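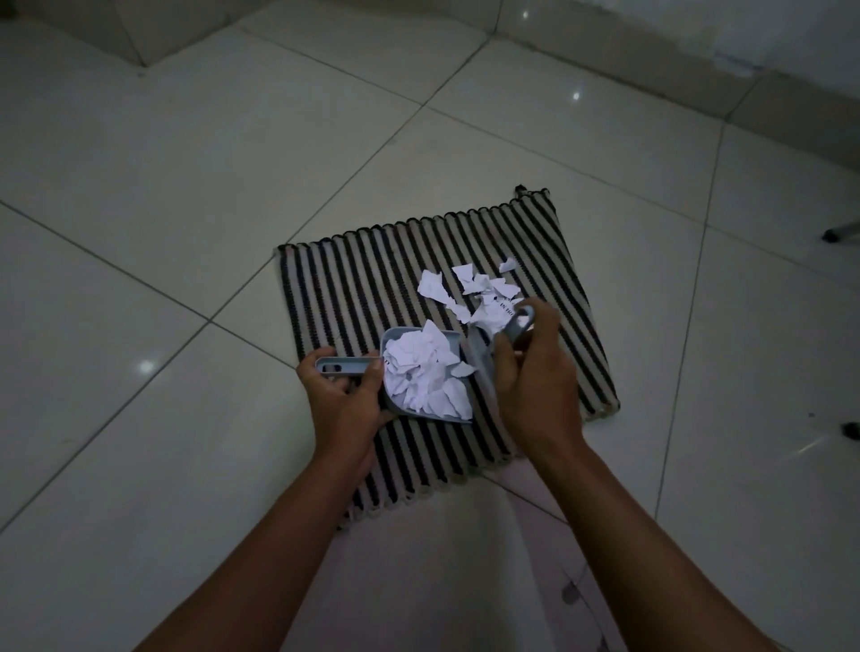 Dustpan and hand brush on a striped mat, with torn paper for the pickup.

Derketti Dustpan and Hand Brush Set
Sold by Rorkell Home and Workshop Supply

Overview

Every few months somebody writes to ask when we will stop selling dustpans. The idea is that a machine is going to do all that now, and a shop with "Workshop Supply" in its name ought to know it. We do know it. We sell two of the machines. We also sold more dustpans this August than in any August before, a fair number of them in the same box as a robot.

The Derketti is a plastic pan and a short brush. It has no app, and the firmware is up to you. You hold the pan in one hand and the brush in the other, tip the pan toward the mess, and push the mess in.

Can a machine do this yet?

We get asked often enough that it has its own heading. The short answer is: some of it, on a good day, with the furniture moved.

Floor robots are good at dust. We have the Dustura on our own shop floor and it does a decent job on grit, crumbs and the fine gray stuff that comes from nowhere. Give it a flat tile floor and it will go up and down all night without complaint. Now tear up a letter and drop it on a fringed mat. The Dustura we keep by the packing bench took the small scraps, pushed the large ones under a shelf, and then spent the rest of its battery in a private dispute with the fringe. Cleaning mode: Incomplete, said the phone.

Arms are the other approach. An arm can hold a brush, and two arms can hold a brush and a pan, and people have been kind enough to send us clips of this. The trouble is everything between holding and sweeping. The lip of the pan has to stay down on a surface that gives a little. The bristles have to press hard enough to move paper and gently enough that it doesn't hop over the lip. Paper slides, folds, sticks to its neighbor, and goes sideways when you breathe on it. A ribbed weave makes it worse, as each rib is a small speed bump. Then the last flat piece has to be coaxed up by one corner, and that is the piece most people give up on and pick up by hand. We have yet to see a robot give up with that much dignity.

So our honest rating for machines at this chore is "promising," a word we also use for the shop coffee.

How the set compares

Dustpan set: two hands needed, ready at once, works on mats, stairs, corners and the inside of a car. Will not start by itself.

Floor robot: no hands needed once you have picked up the cables, the socks and the mat. Works on flat floors. Will start by itself, often during dinner.

Robot arm, bench type: needs a bench, a power outlet, and a person standing nearby with a dustpan.

Details

Pan: molded plastic, short handle with an opening for a hook
Brush: soft bristles, short handle, slotted for hanging
Length of pan: 11 inches
Weight of set: 220 grams
Carton: 200 sets, trade orders only
Item group: Floor Care, Manual

The manufacturer's sheet calls the brush "ergonomic." It is a handle. It is fine.

Using it on mats

Put the pan on the mat itself and sweep along the ribs first, then across. Sweeping across from the start packs paper dust into the grooves. Stop short of the fringe. Loops catch bristles about as well as they catch robot wheels, and you want to shake that part out over the trash anyway.

For torn paper, short strokes. Long ones look more impressive and send half of it onto the tile.

Care

Rinse in warm water and hang the brush with the bristles free of the wall. Do not stand it on its bristles in a bucket for the winter and then write to us about the shape.

Goes with

Chan long-handled lobby pan, for people who have finished with kneeling
Dustura floor robot (see its own page, including the part about fringes)
Rorkell wall hooks, pack of two

Shipping and returns

In stock. Orders for single sets go out in a padded bag, and cartons ship on a pallet. Returns are accepted within the usual window if the brush is clean. We had one come back full of glitter and we are still finding it. The Dustura is too.

Trade customers: we have 600 sets set aside for school and workshop accounts. Ask for the account price before you order, as the website can't apply it afterward. That part is also automated.

Page last updated 12/25/24. The office was closed; the floor robot was not.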